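Corrections, complaints and archive requests: frequently asked questions

Furnport News Service
Last reviewed Wed 5 October

Scope

These answers cover material published by the Furnport newsroom on its website, in its app and in its evening bulletin. Programmes supplied by Brastisis under the regional sharing agreement are handled separately (see "Shared programmes").

How do I report a factual error?

Use the corrections form and give the headline, the date of publication and the sentence you believe is wrong. For broadcast items, give the programme and the time at which the statement was made. Reports sent by social media are not logged.

What is the difference between a correction, a clarification and an update?

A correction is made when a published fact was wrong. A clarification is made when the words were accurate but could reasonably be read in a misleading way. An update adds information that became available after publication. Corrections and clarifications carry a dated note at the foot of the article. Updates change the time stamp only.

Do you change articles without saying so?

Spelling, punctuation and broken links are repaired without a note. A misspelt personal name is treated as a factual error and does get one.

How are broadcast errors corrected?

The presenter reads the correction in the next edition of the same programme. If the programme is off air for longer than a week, the correction is read in the evening bulletin and the recording on the website is edited, with a caption marking the edit.

Who decides?

The duty editor deals with simple matters of fact. Anything disputed goes to the standards editor, Sheyla Giraldo. If the complaint concerns a decision she took part in, it is passed to Orlando Alvarado, deputy head of news.

How long does it take?

You should receive an acknowledgement within 2 working days and a full reply within 29 working days. If the reply will be late, we write to you with a new date. Complaints involving court reporting often take longer, as transcripts have to be ordered.

How many complaints do you receive?

In the last reporting year we logged 166 complaints that met the criteria for a full reply. General comments on presenters, music, scheduling and the weather map are counted separately and came to over 3000.

Is there a time limit?

Online articles: 12 months from first publication. Broadcast items: three months from transmission. Older complaints are considered where the article is still causing a specific, continuing problem, and you will be asked to describe it.

Can a reporter or presenter be suspended as a result of my complaint?

Staffing matters are dealt with under the employment procedure. We do not tell complainants whether that procedure has been used. The published outcome of a complaint covers the content only.

I was interviewed. Can I see the piece before it goes out?

No. A reporter may read your own quotations back to you to check technical accuracy. This is at the reporter's discretion and does not give you a right to withdraw them.

Can you remove my name from an old story?

Removal is rare. Requests are considered where there is a legal restriction, a risk to safety, or where the person named was a child at the time. In other cases we may add a note recording a later development, such as an acquittal. Send the court document with your request.

Do you respond to complaints made by an agency on my behalf?

Yes, with your signed authority. Without it, the agency's message is treated as a general comment.

What is Skerkider?

Skerkider is the internal system in which complaints are logged. Your reference number begins with SK. Quote it in the subject line of every message, and leave the rest of the subject line unchanged, or the message will open a second case.

Shared programmes

Complaints on Brastisis programmes should be sent to Brastisis. We forward any that reach us by mistake, and the time limit runs from the day we received them.

Can I reuse your pictures?

Pictures marked "Furnport" may be licensed for print or web use through the Yoon desk, which handles all archive sales. Agency pictures cannot be sublicensed. Schools may use low-resolution copies in class without charge but must keep the credit line.

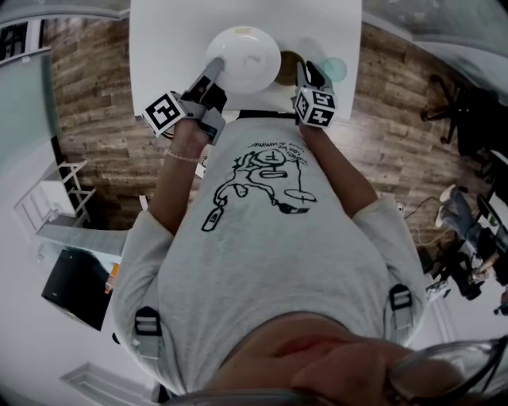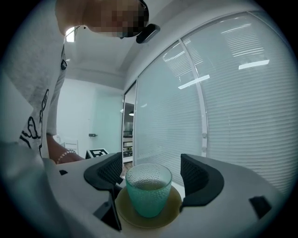

At a white table, in a light grey T-shirt. Web use only.

Can I get a copy of a past bulletin?

Audio and video are kept for 12 months. Copies are supplied to people who appear in the item, and to solicitors on written request. There is a fee, payable before the copy is made. Scripts are not supplied.

I am not satisfied with the final reply. What next?

Write to the standards editor within 20 working days, setting out which part of the reply you dispute and why. A review looks at the points raised in the original complaint. New points need a new form.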